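FAQ Clisetti : planif, perception, tout le bazar logiciel
Rédigé par l'équipe Irna, août

Beaucoup de mails qui posent la même chose, donc on regroupe. Réponses courtes. Si c'est pas dedans, écrivez.

C'est quoi Clisetti, en deux lignes ?
La couche entre la perception et les contrôleurs des bras. Elle reçoit des poses, elle sort des séquences. Cas d'usage principal chez nous : démontage de PC de bureau, deux bras, un support à emplacements à côté.

Faut quoi pour l'installer ?
Linux, Python récent, noyau temps réel conseillé mais pas obligatoire. Sans temps réel ça tourne, juste plus de jitter sur la boucle d'effort. Windows : non.

Clisetti ou Butach ?
Butach = l'ancien planificateur. Encore maintenu pour les bugs, plus de nouvelles fonctions. Les fichiers de tâches Butach se convertissent avec l'outil fourni, sauf les blocs « attente conditionnelle », à réécrire à la main. Désolés.

Comment le système sait où déposer un composant ?
Il ne devine pas. Chaque emplacement du support a un repère déclaré dans le fichier de config : position, axe d'insertion, tolérance. La caméra du poignet sert à recaler la plaque entière, pas chaque logement un par un. On avait essayé logement par logement, trop de bruit sur le métal brillant derrière.

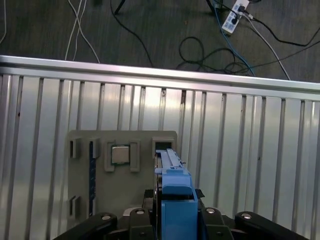
Vue caméra poignet : pièce bleue dans la pince, processeur entre ses deux clips gris sur la plaque.

La tôle ondulée fout le bazar dans la profondeur, normal ?
Oui. Reflets + nervures = trous dans le nuage de points. Deux choses à faire : masquer tout ce qui est derrière le plan de la plaque (paramètre masque_fond), et baisser l'exposition. Chez nous 3 vues fusionnées suffisent. Au delà on perd du temps pour rien.

Et les câbles par terre, ils sont vus comme des obstacles ?
Si vous laissez le volume de travail par défaut, oui, et le planificateur râle. Limitez le volume au plateau. C'est le premier truc à vérifier quand une trajectoire est refusée sans raison apparente.

Combien d'étapes dans la séquence livrée ?
144 primitives, réparties en 19 blocs. Un bloc = une reprise possible. Si ça plante au milieu d'un bloc on repart au début du bloc, pas de l'étape. Oui c'est volontaire, l'état de la pince au milieu d'une primitive n'est pas fiable.

Les deux bras peuvent se rentrer dedans ?
Il y a un verrou de zone au dessus du boîtier. Un seul bras dedans à la fois, l'autre attend. Pas élégant, mais simple à relire dans les logs. Une version avec partage fin de la zone est en test sur une branche, à vos risques.

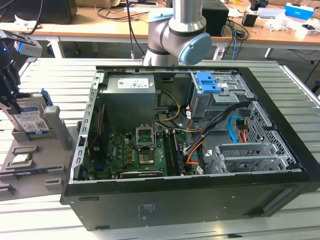

Le verrou se règle avec zone_marge. Trop petit : collisions avec les capots de joints. Trop grand : le deuxième bras passe sa vie à attendre, et le temps de cycle explose. Commencez large puis réduisez par pas réguliers, en simulation d'abord svp.

Faut un modèle CAO du PC ?
Non pour les gros volumes (alim, cage disque), une boîte englobante suffit. Oui pour le socket et les slots mémoire, ou au minimum un gabarit annoté. Le module Wei permet d'anoter directement sur une image vue de dessus, compter nearly... pardon, presque 14 minutes par carte mère quand on a la main.

Le levier du socket est mal détecté.
Problème connu. La détection marche mieux quand le cadre est franchement ouvert ou franchement fermé. Entre les deux la confiance chute. Passez le seuil en mode strict et ajoutez une prise de vue après l'ouverture, la primitive s'appelle verif_socket.

Contrôle en effort ou en position ?
Position pour l'approche, effort pour le contact. Bascule automatique sur seuil. Ne pas mettre le seuil à zéro, quelqu'un l'a fait, le bras bascule en l'air.

Les logs prennent trop de place.
Désactivez l'enregistrement des images brutes, gardez les poses et les efforts. Ca divise beaucoup. Pour rejouer un incident il faut quand même les images, donc gardez les sur le dernier bloc au moins (option garde_dernier).

Peut-on brancher son propre détecteur ?
Oui, tant qu'il publie une pose 6D, une covariance et un horodatage. Sans covariance la fusion refuse le message, en silence pour l'instant. Un vrai warning arrive.

Dernière mise à jour : août

Commentaires

pel_75
merci pour masque_fond, je galérais sur les refus de trajectoire et c'était ça plus le volume par défaut

Odonate
La conversion depuis Butach me perd les tolérances d'insertion. Toutes remises à la valeur par défaut. Bug ou c'est moi ?

équipe Irna
@Odonate bug, corrigé sur la branche de dev. En attendant recopiez le bloc tolerances à la main.

mkr
une doc pour verif_socket quelque part ? je trouve que le nom dans l'index, la page est vide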